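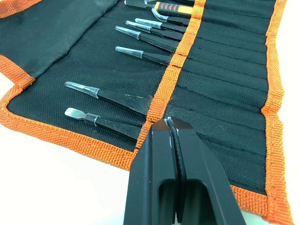

Ondport, Jul 26, 2022. Juller will open a repair and resale shop for work gear in Ondport this October, taking over the former Lencho hardware store on Canal Street. The shop will mend and sell used tool bags, aprons, belts and work jackets. A black fabric tool roll with orange woven trim and a stitched border is typical of the items it will accept, along with canvas and leather goods of any brand. Customers can bring in a piece for repair or trade it for store credit.

The store will employ 16 people, including six full-time sewers. Juller has run a mail-in repair service from a rented unit in Jarkurix since 2015 and will move all of that work to the new site. The Jarkurix unit will close once the move is done. Mail-in orders will continue at the same prices, and the mailing address will be posted on the company website before the change.

"We had 142 repairs waiting at one point this spring, and we did not have the floor space to add another machine," said Lise Lévesque, general manager of Juller. "The new building gives us room for 22 sewing stations. We will start with half of them."

The building was sold by Chaltu Lencho, whose family ran the hardware store there. The original counter and the wall shelving will stay in use.

"I had other offers, but I wanted it to go on being a place where people come for their tools," Lencho said.

Most repairs will be priced by the job. Replacing a buckle or a snap will cost $15. Binding, zippers and strap work will be quoted at the counter. Items left for more than 90 days after a repair is finished will be offered for sale.

Hiring for the sewing and counter positions is open now. Applicants do not need experience with industrial machines, and training is paid. Forms are available at the Jarkurix unit during business hours.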